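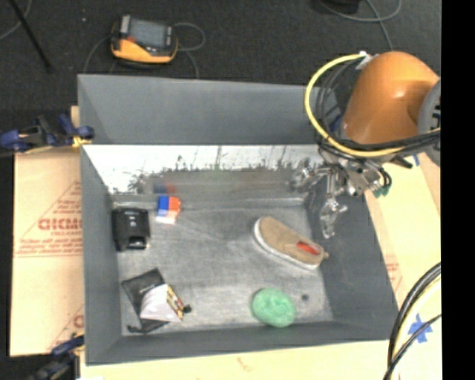

The bin at Lashari: shoe, small coloured block, fuzzy green ball, and the gripper over the lot.

Stop selling me a percentage

Every picking kit I've been sent the blurb for this year has a big number on the front page. Iltex want you to know theirs is 76. As in 76 per cent of items grasped first go, out of a mixed bin, things the software has never been shown. The kit is called Drovance and it's a subscription, so you bring your own arm and they sell you the brains, a gripper mount and a phone line to somebody who knows what an error code means.

I spent most of a wet November morning with it at Lashari, where they've had it on trial. I came away liking it more than I expected to and liking the brochure a good deal less.

The number first. 76 per cent of what? I asked. It's 2000 picks, from their own bin, with their own choice of stuff. Fine, you have to test on something. But who chose? A fuzzy ball is a gift to a gripper. You can be a bit off and it squashes and you still come up with it. A flat wallet lying against a flat floor is a pig. Put ten balls in and your number goes up, put ten wallets in and you'd be embarrassed to print it. So any figure that comes without a list of the objects is worth very little to me, and I'd say that to Iltex's face. Did, in fact.

To be fair to them, the mix at Lashari was a decent one. A slip-on shoe with an opening that a finger can hook into or miss. A little block in bright colours. A black pouch thing with white card or paper poking out, exactly the sort of item that comes up half holding its contents and then sheds them across your conveyor. Odd shapes, soft shapes, floppy bits. That's much nearer to a returns cage than the neat rows of tins you get on most stands at trade shows, and good on them for it.

Sloped walls on the bin too. Sounds like nothing. Matters a lot. Anybody who has watched a gripper try to get at something wedged in the corner of a straight-sided tote knows why – the knuckles hit the wall before the fingers get anywhere near. Slopes give you room. But then do your totes slope? Mine never did. Seven years in a returns shed before I started writing about it, and every tote we had was straight-sided, cracked at the rim and full of somebody's coat hangers. If the number comes from a sloped bin then I want a second number from a straight one, printed the same size.

Iltex's answer was that customers can run their own test in their own totes during the trial. Which is true, and it's how Lashari got theirs. 70 per cent. Six points down on the brochure. I don't think that's a scandal, I think it's a normal gap between a tidy room and a working one. What annoys me is that it isn't in the brochure. Print both! I'd trust the firm that printed both. I'd probably buy from them.
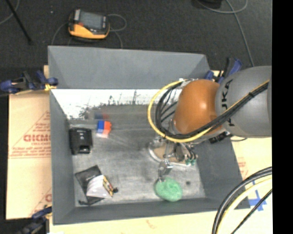 Going in beside the green ball. The arm here is a KUKA, the software is Drovance.

Now the bit I liked. Watch it for an hour and you stop looking at the arm and start looking at what it does when it's stuck. Drovance gets three goes at an item. After that it leaves it alone, flags it and moves on to something else. No sulking, no stopping the line, no red light and a shout for a supervisor. The flag goes in a list and a person deals with the list when they're passing. That's how a sensible new starter behaves and it's the one feature I'd put on the front page.

Compare Zirnon, which I tried in the spring and which has the higher number in its adverts. Zirnon will not give up. It went at the same bag again and again with what I can only call determination, and the bag ended up worse each time. You'd get your pick in the end, often enough, and it would count as a success. Meanwhile the clock. A success that takes as long as walking over and doing it by hand is no success to the person paying for it. But the percentage doesn't know what time it is.

So that's my second complaint about percentages. They leave out time and they leave out damage. And the third thing they leave out is the room.

Have a look at any rig like this before you sign for one. The bin was held with blue clamps and a yellow strap, blue tape marking a spot by the base, boards under and around the bin with red printing on. Cables in fat loops over the joints of the arm. I'm not sneering, that's what a trial looks like and everyone who has done one will recognise it. But the setting up is labour. Somebody clamped that bin. If it gets knocked a finger's width then somebody has to notice and put it back, or teach the thing where the bin has gone to. Ask who that is. If the answer is "your team" then ask how long it takes them, and put that in your sums with the subscription, becuase Iltex won't.

The cables I'd worry about over a long run. They always go first. Gripper wear I can't tell you, a morning's no use for that and I'd be making it up. Lashari say theirs has been alright so far. Take that for what it is, a trial customer being polite.

Setup help was good, by all accounts. Phone answered, actual sentences, no ticket number. The screen where you look at flagged items is ugly and quick, which I prefer to the other way round. The manual is dreadful. It's been translated at least once too often and the section on lighting contradicts itself over two pages, and lighting is precisely what you need it for, as a bright wall at the back of a bin can wash out half of what a camera is trying to see. Fix the manual please. It's a weeks work for one person.

Would I have it? Depends on the shed. If you've got a mixed cage, a person already nearby, and you can live with nearly a third of things needing another go or a human hand, then yes. I'd take Drovance over Zirnon tomorrow, lower number and all. If you've been told it replaces the person nearby, no. It doesn't, and the people at Lashari who use it never pretended it did. The shift there seem to treat it like a slow colleague who doesn't need a lunch break. They leave it the easy stuff and grab the awkward things themselves on the way past, which quietly ruins the stats in its favour, by the way. Another reason not to believe a percentage!

What I'd like from every firm in this game is dull. A list of the objects. The shape of the bin. The time per pick with failed goes included. What came up damaged. How many times someone had to walk over. One side of paper, same layout for all of them, so that I can put two side by side with my tea and choose.

Iltex say they'll "look at it" for the next brochure. I've asked for the object list in the meantime and will put it up underneath this when it comes.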